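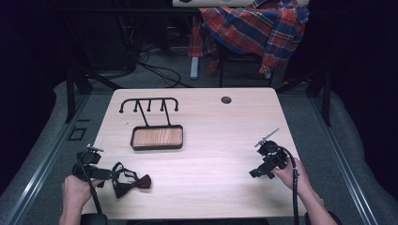 Progress report to the Pusadden fund: accessories bench, June

Dear Consuelo,

Thank you again for your patience with the last report, which I know reached you in pieces. We are further along than I expected to be when I wrote it, and I would like to tell you how things stand at the Mendoza site, both with the equipment and with the people who work beside it.

Where the work stands

As you know, the grant pays for teaching the Plarnora arm to handle the small dress accessories that come back to us from rental: bow ties, mostly, and later on cufflink cases and pocket squares. Our people show it the job by doing it themselves, with a hand-held gripper in each hand. A bow tie on a thin neck strap is a fussy thing to pick up with jaws instead of fingers, and everyone's first afternoon at the bench has been a humbling one (mine included – I dropped mine four times and Perla was very kind about it).

We now have 927 recorded demonstrations that passed review. The arm itself is still on the test floor and has not touched a customer's order, and I would like to keep it that way until fall.

What has changed for the team

There are eight people on the returns line, and six of them have trained on the grippers. Perla Jaramillo leads the sessions. She was a sorter for years and is now paid at the trainer rate, as we promised in the proposal, and I can't say enough about how well she has taken to it.

We began with hour-long turns at the bench, and that was too much. Braulio Cortés told us his wrists were sore by the second day, and once he had spoken up, two others said the same. Turns are now 30 minutes, followed by ordinary sorting work, and we have heard no more complaints of that kind. I wish we had asked sooner.

The harder conversation has been about jobs. Citlali Escobedo asked at our staff lunch whether she was teaching the machine to replace her, and it was a fair thing to ask. I repeated what is in our agreement with Muneck, that no hours on the returns line will be cut during the grant period, and I also told her I could not promise anything past it. She has gone on with the sessions, though she would like the promise extended and in writing. So would I, and I have raised it with Muneck.

Still to do

The neck straps remain our biggest headache. People hook them in all sorts of ways, and Perla is writing up one method for everyone to follow, so the recordings agree with each other a little better. We also owe you the wrist-strain survey. The questions are written, and a Spanish version is being checked.

We have no change to the budget to request. If you are able to visit, please come in the morning, when the bench is running and Perla can put a pair of grippers in your hands.

With thanks and warm regards,

Maricruz Aguirre
Returns and Repairs, Mendoza site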